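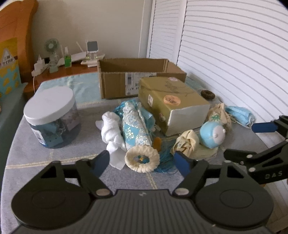 Parnance Support has accepted this ticket as a measurement fault affecting hand-held grippers used in a side-by-side comparison. The customer, the Betport evaluation lab, reports that the jaw opening logged by the right-hand unit differs from that of the left-hand unit when both are fully open. The comparison concerns two controllers, Hirano and Nerano, with identical grippers on each. Small soft items are involved for the most part, such as the white knotted cloth and the cream ruffled ring lying ahead of the blue fingertip pads, and an error in jaw opening matters more with these than with a rigid item such as the clear jar with the white lid.

Ticket status: Pending customer confirmation
Priority: Normal
Product: Hand-held gripper, matched pair
Controllers: Hirano, Nerano
Opened: March

Reported symptom

With the jaws fully open, the left unit logs a stable value. The right unit logs a value that begins correct and falls during the session. The customer first noticed the effect after 40 minutes on the Nerano controller. No error code is raised, and the recording continues without interruption.

Expected behavior

Both units should return to the same open value after each release, within the tolerance stated in the setup guide.

Entry 1 – Support

The customer was asked to provide the session log, the controller settings export, and the calibration file for each unit. The customer was also asked to confirm that the units had not been exchanged between controllers without recalibration.

Entry 2 – Customer

Files supplied. The units were exchanged once. Calibration was repeated for the left unit only. We had understood that the calibration was stored in the gripper and would move with it.

Entry 3 – Support

Calibration is stored in the controller profile. Moving a gripper to another controller requires a new calibration on that controller. This may explain an offset, but it does not explain a value that changes over time. The customer was asked to recalibrate both units and to run a fixed test: 60 open and close cycles with nothing between the pads, followed by 60 cycles on a folded cloth.

Entry 4 – Customer

Test completed on both controllers. Results are as follows.

Hirano, left unit: no drift in either run.
Hirano, right unit: no drift in the empty run. Slight drift in the cloth run.
Nerano, left unit: no drift in either run.
Nerano, right unit: drift in both runs, larger with cloth.

The camera view was also checked, as requested. The tips of both fingers remain visible with the jaws open.

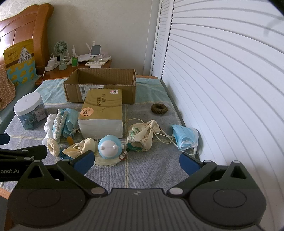 Attachment 2: Camera view with jaws open, blue pads to either side of the gap.

Entry 5 – Support

The attachment has been reviewed. The gap between the pads is clear, and the view is acceptable for the comparison. A still view cannot be used to judge drift, and the finding below is based on the logs alone.

The drift follows the right unit and is present on both controllers. The controllers are therefore not considered the source of the fault. The difference in size is attributed to filtering: the Hirano profile averages the encoder signal over 300 ms, while the Nerano profile supplied by the customer has averaging turned off.

The customer is asked to carry out these steps in order:

1. Power down the right unit and disconnect it from the controller.
2. Check the encoder collar for movement by hand. It should not turn separately from the shaft.
3. If the collar moves, tighten the set screw in accordance with section 9 of the service guide.
4. Set averaging to the same value in both controller profiles.
5. Recalibrate both units on each controller and repeat the test in Entry 3.

Entry 6 – Customer

The collar on the right unit was loose and turned by about a quarter turn. The screw has been tightened and averaging has been matched. The repeat on the Hirano controller shows no drift. The Nerano repeat has not yet been run.

Please advise whether the earlier grasp results may be kept.

Entry 7 – Support

Left unit results may be kept if they were recorded before the exchange or after recalibration. Right unit results should be excluded from any comparison of jaw opening. Grasp success counts marked by the operator do not depend on the encoder – they may be kept for both units.

The ticket will remain open until the Nerano log is received.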